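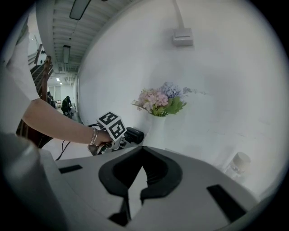 Artificial flowers in a white vase on a white table, in pinks and pale blue-lavender with green leaves.

Keeping artificial flowers and a marble-patterned table clean

Posted January 15, 2022, in Table and Sideboard

Artificial flowers collect dust in the folds of the petals and go dull slowly, so most people only notice when they move the vase and see a clean patch underneath. A quick going-over every couple of weeks saves a long job later.

Dusting the bouquet

Leave the flowers in the vase for a light clean. Use a soft, dry make-up brush or a new paintbrush, and work from the top down. Hold each flower head from behind with your other hand so that it doesn't pull away from its stem. Big clustered heads such as hydrangeas need the brush pushed gently between the petals.

A hairdryer on the cool setting shifts loose dust, but take the vase outside first. Never use the warm setting. The glue in cheaper stems softens, and leaves drop off.

For dirtier flowers, test one leaf before you wash anything. Dab the back with a damp white cloth and look for colour. If the cloth stays clean, fill a bowl with cool water and a drop of washing-up liquid, dip each stem for a few seconds, swish it and lift it out. Rinse in plain water and stand the stems in an empty jug to dry overnight. If the colour comes off, stick to dry brushing.

Putting it back in shape

Fabric stems usually have wire inside. Bend them a little at a time, starting with the tallest. Thin stems that poke out at the sides can be left, as they stop the bunch looking like a ball — snip only the ones that catch on sleeves. If the vase is small and the bunch is heavy, put dry sand or clean gravel in the bottom. Ours was top-heavy until we did this.
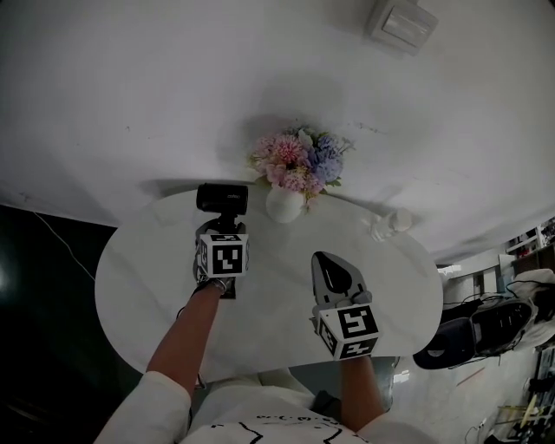
The same kind of colours on an oval marble-patterned table, with the small round vase at the far side.

Wiping the table

Find out what the top is made of before you choose a cleaner. Real marble is marked by vinegar, lemon and most bathroom sprays. A printed or laminated pattern is tougher, but scouring pads will still scratch it. If you aren't sure, treat it as marble: warm water, a little washing-up liquid and a soft cloth, then a dry cloth straight after.

Lift the vase instead of sliding it. A felt pad under the base costs very little, and the Karstead ones we buy come 16 to a sheet. Check the pads when you dust, because grit sticks to them.

On an oval table, wipe along the length first and finish with one pass round the rim. The rim gets the most hands and is often missed. Pale tops show smears, so look across the surface from a low angle with the light in front of you.

Small plastic bottles are best kept upright with the cap tight. A slow leak can leave a ring on real stone, even when it is only water.

More in this section: Getting candle wax off a sideboard — Storing spare vases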